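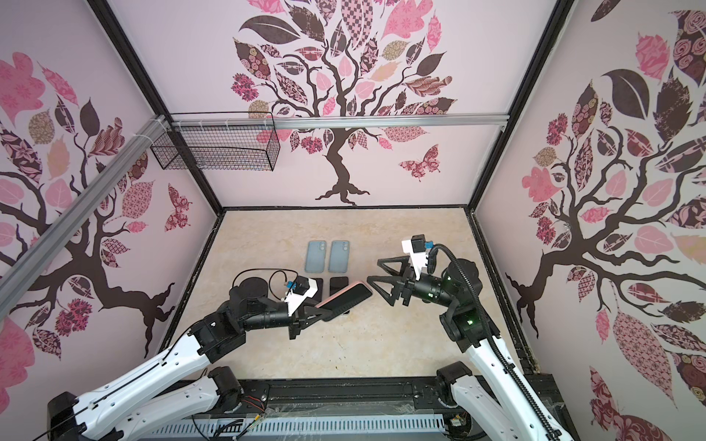
Four old phones on the marble-patterned floor, tree panels behind. Light blue pair face down, dark pair face up.

Thread on what I do with old phones before they leave the house. I did this in April with the ones from our drawer and took notes as I went. Posting it in one place so I can stop typing it out for relatives.

First, put them all out on a flat surface. In a drawer they're a pile with cables wrapped around them and you keep putting it off. On a table they're a job you can finish in an evening.

I put the same kinds next to each other. Two of ours are the same light blue and I've mixed them up before, so now each one gets a sticky note with a name on it as soon as I know whose it was.

Charge everything before you decide anything. A phone that's been off for a long time may sit on the charger for quite a while before the screen does anything at all. Leave it an hour or two. I almost put one in the recycling bag last year that only needed more time.

Use a charger you know works. I spent half an evening on a "dead" phone once and the cable was the problem.

While it charges, look at the back and sides. If the back is bulging or the screen is lifting away from the body, the battery is swollen. Don't charge it, don't press on it, don't mail it. Put it somewhere away from anything that burns and call your local hazardous waste drop-off.

Next is the passcode. Write down every old code you can remember before you start guessing. Phones make you wait longer after each wrong try and some will lock for good.

My father-in-law Howard Parsons had used the year he bought his house. It took three phone calls to get that out of him.

Photos. This is the long part. I had 4,000 on one phone and I'd told myself they were all backed up. They weren't. The backup had stopped when the free storage filled up and I had swiped the warning away.

How I check: I open the oldest photo, the newest one, and a few from the middle, and look for those same ones on the computer. If any are missing I copy the whole lot over again by cable. Duplicates can be dealt with later.

Don't forget voice memos and notes. They often don't go along with the photos. I found a recording of my aunt explaining how she makes her dumplings, with the radio going in the background. Very glad I looked.

Text messages too, if you care about them. I took screenshots of one conversation and let the rest go.

If you use an app for login codes (the six digit ones), move it to your new phone before you erase anything. Please do this one. I got locked out of my bank for two days the last time around.

Now sign out of your accounts on the phone. Do it before the reset. If you erase it while it's still tied to your account, the next person gets a lock screen asking for your password and the phone is no use to them.

Take out the SIM tray. Paper clip, push straight in. Check for a memory card in the same tray. Then put the empty tray back in so it doesn't get lost.

Then factory reset. On most phones it's in Settings under General or System. Plug it in first. When it comes back up with the hello screen in a bunch of languages, you can switch it off.

Wipe it down with a slightly damp microfiber cloth. A dry toothbrush is fine for the speaker holes. Don't spray anything directly on it.

Where they can go. I tried a few options this time.

Trade-in site: Pruteo offered me $100 for the better one, then came back with less after they inspected it. You can say no and they send it back, but you wait for it.

Repair shop: Skollier, near the bus station. The man there, Czesław Sowa, takes phones for parts and will tell you in a minute if one is worth fixing. He quoted me $170 for a screen and a battery on one of them and then told me not to do it, so I didn't.

Giving it to somebody: the best option if it still gets security updates. Look up the model and "end of support" before you hand it over. My niece got one for music and a camera, no SIM in it.

Recycling: a lot of electronics stores have a bin near the entrance. Never the household trash, because of the battery.

Keeping one: also allowed. I keep one as a spare for when somebody drops theirs. It gets charged to half every few months and goes back in a padded envelope.

Cases and chargers are a separate question. I kept one cable of each type and gave the rest away. Cases for phones we no longer own went out with the trash, as I couldn't find anywhere that wanted them.

A few replies to questions I've been getting.

Re: the trees. They're printed panels and the leaves are filled in with patterns, checks and roses and paisleys and stripes, a lot like quilt scraps. There are butterflies on them too. I don't have a link, sorry.

Re: the floor of it, the marble is a pattern. Beige with cream and tan veins.

Re: the wire basket hanging up at the back. Black mesh, hung on a rail. Good for small stuff that would otherwise end up in the drawer with the phones.

Re: does a reset really remove everything. On a fairly recent phone, yes, for normal purposes, since the storage is encrypted. On a very old one, check whether encryption is turned on in settings and switch it on before you reset.

Re: broken screen, can't tap anything. Some phones will work with a USB mouse and a small adapter. Worth trying before you pay anyone.

Re: what if I can't remember the account password. Do the recovery from your current phone or computer first and come back to the old phone after. Have the receipt handy if you can find it.

Tablets are next. Ours are in worse shape and one has a sticker on it that won't come off, so if you know what works on glue that's been there for years, tell me below.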